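Where should the teach pendant stay when the small arm runs slowly?

Posted by omer_bench, May 21, 2020
Tags: collaborative arm, tabletop, good practice, stop button

Hello everybody. I am writing the bench rules for our lab and I would like to hear how other people do it. We have a small six-axis arm on a table, doing pick and place with light objects (cubes, plates, cups). The top speed is limited to 280 mm per second in the settings, and the payload is never more than 950 g.

My colleague says that at this speed the pendant can lie anywhere on the side bench, because the arm will stop by itself if it touches a person. I am not so sure about this. In the old place where I worked, one person always had the pendant in the hand, with the thumb near the red button, and it was very tiring after one hour.

So I want to know: is it acceptable to put the pendant down, and if yes, where? Also, do you mark the reach of the arm on the table? I have a limit of 60 cm in mind. I read the manual two times but it talks mostly about big cells with a fence. Thank you in advance and sorry for my English.

3 replies

Ghassan Salameh
Your colleague is half right. Contact stop is a good function but it is tested for the arm, and it knows nothing about what the gripper is holding or how sharp it is. The risk assessment must be made for the whole application, with tool and part included. If you have not written one, please write it before you write the bench rules.

For the pendant, our rule in Praltberg is like this. During teaching and during the first run of every new program, the pendant is in the hand. After this, it may lie on the bench, with these conditions:

The stop button is facing up and nothing is on top of it.
The person can reach it without a step and without passing the arm over.
No laptop, cable or tool lies between the person and the button.
If there are two arms or two pendants, each pendant has a label with the name of its arm, and the same name is on the base.

The last one we added in February. A trainee pressed the stop of the wrong arm. Nothing was broken, but he was very surprised, and me too.

About the marking: yes, do it, but measure with the gripper mounted and fully stretched. People measure to the flange and forget the tool. We use colored tape on the table cover. A grid is practical also for placing the parts, so you can write "plate in the third row" in the procedure and everybody puts it in the same place.
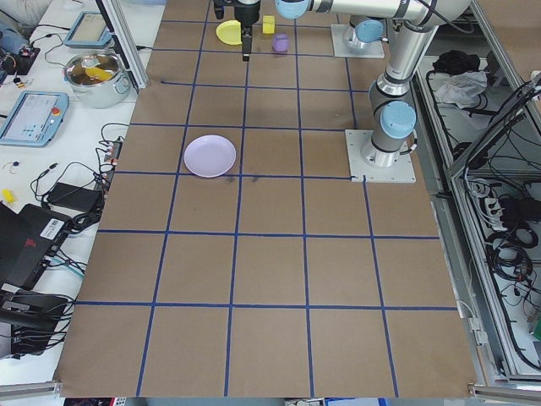 Tape grid on brown paper, arm at the far end, pendants on the white bench at the left.

Look how fast a side bench becomes full. I would want the area near a stop button kept free and the power strip moved away from where the hand goes. Write this in your rules as an item to check each morning, otherwise it is forgotten in one week.

Ghanem
just buy a separate stop button with a long cable and screw it on the table edge. problem finished

Grevavon
I agree with Ghassan for the most part. The separate button from Ghanem is a good idea too, but please connect it to the safety input of the controller and not to a normal digital input. I have seen this mistake two times. With the normal input it is only a program signal, and if the program hangs, your button does nothing. After you connect it, test it with the arm moving, and write the date of the test in the book.

One more point for omer_bench: the speed limit in the settings should be protected with a password. In our shop someone changed it for a demonstration and did not change it back. Now only two persons have the password, and the value is printed on a card beside the controller.

For the 60 cm I cannot say anything without knowing the model. Look for the drawing of the working range in the manual, it was on page 119 in mine, and add the length of your gripper.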